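Learning from demonstrations: our drawer task works one time out of three, what are we doing wrong?

Posted in Student Projects > Manipulation
Tags: hand-held gripper, imitation, drawers, beginner
Asked September 7, 2025

hanlernlow

Hi all! I'm in a student robotics club at Perkcombe and we are having the best time with our first manipulation project, but we've hit a wall and I'd love some advice from people who have done this before.

The short version: we record people doing a small job with a hand-held gripper that has a camera on it, then train a policy on the recordings and run it on an arm with the same style of fingers. Our club calls the project Sulter (long story, it was the name of the cupboard the first parts came out of). The job is "open the drawer of a small parts organizer, leave it open, back away." Later we want it to fetch a part and close the drawer again, but one thing at a time!

We started in April with blocks on a table and that went great. Picking up a block and putting it down somewhere else worked nearly every time by the end. Drawers are a different animal. Out of our last set of tries, 6 out of 20 were clean. The rest fall into a few groups:

– the fingers close in front of the drawer and come away with nothing
– the fingers get hold of it but the whole organizer slides along with them
– it opens the drawer fine and then keeps pulling until the drawer is out and on the table

The drawers are clear plastic, and I have a feeling that matters, but half the club thinks it's just a matter of more recordings. We have 1689 episodes so far, although a big chunk of those are from the block task and only the newer ones are drawers. Different people hold the gripper differently too. Some come in from below the lip, some from straight in front, and one of us likes to hook a corner and wiggle it.

So should we keep recording, change how we record, or change the drawer? We have a club showcase coming and would really like this to be the thing we show. Any ideas welcome, including "you're doing the whole thing backward."

3 answers

Sorted by most helpful

perkcombe_alum

What a great project! I was in a club that did nearly the same thing with a toolbox, and your list of failures could have been ours. I don't think you're doing it backward at all. I'd change the recording before adding more of it, and I'd go in this order.

First, fix the organizer to the table. Double-sided tape is fine, a clamp is better if you have an edge to clamp to. When a person opens a light drawer they often steady the box with the other hand without thinking about it, and if that hand is doing the work in your recordings, the arm never learns that it was needed. Go back through a few of your drawer episodes and look for a second hand near the organizer. If you find one, I'd set those episodes aside and redo them with the box taped down.

Second, pick one way in. All of your styles probably work fine for a person, but with a small set of recordings the policy can end up somewhere between two of them, and halfway between "from below" and "straight in front" may be a spot where the fingers touch nothing. I'd vote for coming in square to the front and lining the seam of the fingers up with the grip part of the drawer. Write it on a card and tape it next to the table so everybody does the same thing. Once that works you can add variety back in – different drawer, different angle of the organizer, different height – but keep the approach itself the same.

Third, the clear plastic. Yes, it matters! Your camera sees straight through the drawer to whatever is behind it, and the bright spots on the edges move when the gripper moves. Try a strip of matte tape along the front lip for one session and compare. If the results jump, you've learned where the trouble is, and then you can decide whether to keep the tape or to collect more recordings of the bare drawer under different lights. We kept the tape for our demo and took it off afterward. It felt like cheating for a day or so and then we got over it.

Fourth, the pulling. Start and stop matter as much as the middle. If people let go at a different point every time, the policy has no idea what "open enough" looks like. Put a pencil mark on the side of the drawer, stop when it shows, open the fingers, hold still for a second, and only then back away. That little pause helped us more than anything else on this list. And trim the ends of your episodes, so the part where someone sets the gripper down and reaches for a snack is gone.

For the numbers, I'd record a fresh batch of drawer episodes this way and train on those alone before you mix in the block recordings. You can always add them back and see if it helps. When you test, write down which kind of failure you got each time, the way you did in your post. A total score won't tell you which fix worked.

Please post an update, I'd love to know how it goes!

tapeandstring

more data. we had the same thing and it went away when we had more. also check the camera lens for fingerprints, ours was filthy and the club spent a whole afternoon blaming the code

bench1958

Agree with most of the long reply above, especially the pause at the end. Two things I'd add from running a class where we do this every year.

Clean up the calibration between your hand-held tool and the one on the arm. If the fingers on the arm sit even slightly farther forward or lower in the camera view than they did on the hand-held one, blocks will forgive you and a drawer lip won't. The easy check is to close both sets of fingers, save a still from each, and flip back and forth between them on a screen. The seam should stay put. If it jumps, fix the mount first and hold off on recording until you have.

The other one is to watch your own recordings at half speed from the gripper's view and ask whether YOU could tell what to do next from that view only. With a clear drawer you sometimes can't. I have my students do this in pairs, and it's fun, they start shouting at the screen. A good spot to stop the playback is right when the closed fingers are up under the lip of a drawer that's already partway out. Can you tell how far open it is? Can you tell where the bottom of the drawer is and where the fingertips are? If the answer takes you a moment, the policy is going to need help there too, from lighting or tape or a second camera off to the side.

I wouldn't change the drawer. A see-through one is a really nice challenge for a showcase, and people can watch the parts inside while it moves. Good luck, and have fun with it!
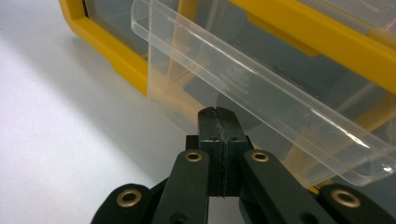
Related in Student Projects

Gripper fingers slip on smooth plastic, what pads do you use?
How long should one demonstration be?
Mixing old and new recordings in the same training run
Taping things to the table – is it allowed at your competition?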